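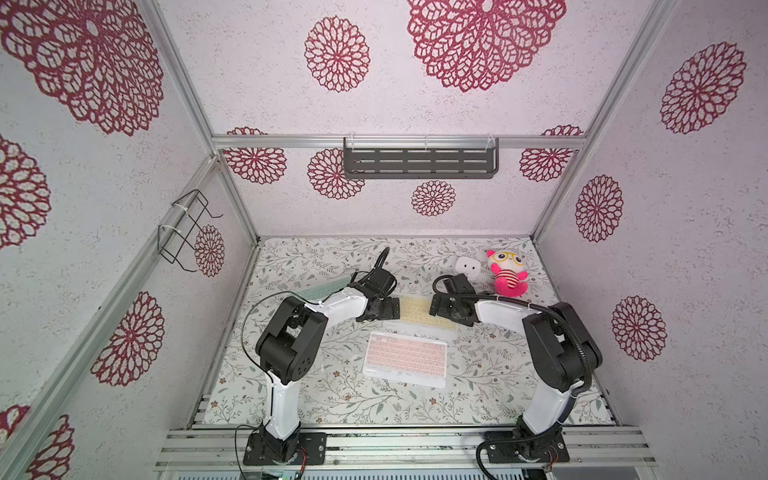 Fig. 1: The desk corner, with the three keyboard pieces out and the red mandala walls behind.

Posted Sep 13, 2021 by Ngozi Oyewole
2 min read
Filed under: Student Projects / Small Spaces

So my half of the Flerkcombe project was the desk corner, and I got to choose the patterns (lucky me!). Jérémie wanted plain white walls. I wanted the big dark red mandalas on pale pink, and I won, mostly by getting to the shop first.

The floor mat was harder. We went through up to 101 samples before settling on the light grey one with leafy vines and little brown blossoms. It's quiet enough that small things don't get lost on it – the white keyboard with the pink keys shows up really nicely, and so do the mint-green one and the pale yellow cover with its orange grid.

For storage we stuck to hanging things. The black wire rack is held on with two zip ties, and the dark grey slotted shelf hangs off the rail at the back on clear brackets. I'd like hooks for the slots by October if Ysaline can find some that fit.

The plush toys were my idea too. The pink one in huge yellow glasses is my favourite, though Lionel prefers the little white square one. Our tutor asked what they were for and I said morale, which she wrote down.

Next job is deciding where the keyboard cover lives when it isn't in use. I vote for the shelf.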